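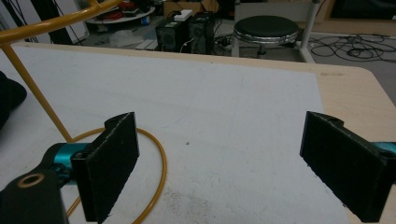
What is the difference between COUNT and COUNTA?

COUNT looks only at numbers, and dates are included because Excel stores them as numbers. COUNTA picks up every cell that isn't empty, so text, errors and TRUE/FALSE values all go into the total. Try both on the same column and you'll see it right away!

Why does COUNTA include cells that look blank to me?

They probably hold a formula that returns an empty string (""). COUNTA sees the formula and counts the cell. COUNTBLANK treats that same cell as blank, so the two results can add up to more than the size of your range. I love this one – it catches everybody once.

How do I count only the text entries?

Use COUNTIF with a wildcard:

=COUNTIF(B5:B24,"?*")

The question mark asks for at least one character, which leaves out the empty strings. Numbers are skipped too.

Can I count values between two limits?

Sure, and COUNTIFS makes it really pleasant. To count the orders from 1000 to 2000 in the Dumlao worksheet:

=COUNTIFS(C5:C24,">=1000",C5:C24,"<=2000")

Both ranges must be the same size or you'll get a #VALUE! error.

My numbers are there but COUNT gives me 0. What now?

They're stored as text. Select the column, open Text to Columns on the Data tab and click Finish. Excel converts the whole column in one go, and your COUNT formula updates by itself – such a nice moment!

Does COUNTIF care about upper and lower case?

No, "Aton" and "ATON" are the same to it. For a case-sensitive count, combine SUMPRODUCT with EXACT:

=SUMPRODUCT(--EXACT(B5:B24,"Aton"))

Answers by Lautaro Gaete. Last updated Friday, May 22, 2020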